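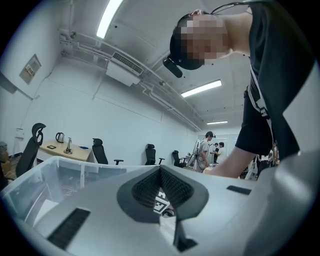

Ticket 4000-6
Subject: storage bins and AC, back workspace
Opened by: Citlali Montes
Status: open, waiting on parts
Priority: normal (was low, bumped it)

What's wrong
Two things, putting them on one ticket bc it's the same room. First, the lid on the clear bin won't sit down flat. Press one corner, the other pops. Second, wall AC blows fine for a while and then quits, comes back on its own later. No error that I could find.

Who it bothers
Everybody packing up in there at the end of the day. Cables go in the bin, lid goes on, lid comes off again when somebody picks it up.

Log

8:40 am - Emptied the cable bin to rule out overfilling. Put the lid on empty. Same thing, one corner up. So not the cables.

8:55 am - Tried the lid from the other bin. Snaps on fine. Swapped back, pops again. Pretty sure it's the lid and not the bin. Stacked a full box on top of the bad one to flatten it out, will leave it till lunch.

9:20 am - AC. Turned off at the remote, waited, turned on. Ran OK. New batteries in the remote anyway, old ones were leaking a little. Wiped the contacts.

10:05 am - AC quit. Fan stopped, then nothing from the remote. Did not touch the breaker, not my call. Came back by itself before I got a ladder.

11:30 am - Filter out and rinsed. Pretty dusty, not terrible. Drying it in the hall. Whoever put it in last time had it in backwards, the tab goes toward the room. Wrote that on tape on the side of the filter.

1:15 pm - Lid check. Better but still not right. Hot water next, Trostel says on their help page to warm the lid and let it cool under weight. Will try it in the kitchen sink.
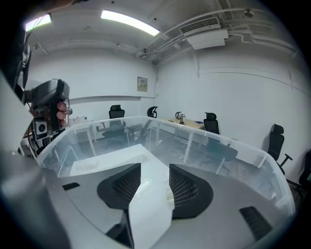
1:50 pm - Hot water did it, mostly. All corners hold if you start at the short end and work down. Start at the long side and it still pops. Ordering a replacement lid either way, size is molded on the bottom of the bin. Komach has the lid alone, Mwakyusa only sells the set and we don't need anohter bin.

2:30 pm - Filter back in, dry, right way around this time. AC on.

3:45 pm - AC still running. Longest it's gone today. Not closing it yet.

4:20 pm - Quit again. Restarted after more than 5 minutes. So the filter wasn't it, or wasn't all of it. Called Clandia, they want the model number off the bottom of the unit and whether it drips. It doesn't drip. Someone taller please get the model number, I can't read it from the step stool.

Still to do
Model number to Clandia
Order lid from Komach (one, not the set)
Coil the white cables before they go back in, they're a rats nest and it took me forever to get one out
Keep cables off the floor by the desks while the AC tech is in, he'll need room for a ladder

Notes for whoever picks this up
Don't stack anything heavy on that lid in the meantime. Don't tape it shut either, the tape leaves gunk on the rim and then nothing seals. If the AC quits, write down the time on this ticket and leave it alone, Clandia wants to see how often. Part limit on this account is 2000, call first if they quote over that.

Reassigned to: facilities queue
Last update: C. Montes, 4:35 pm - going home, filter spare is on the shelf in the hall closet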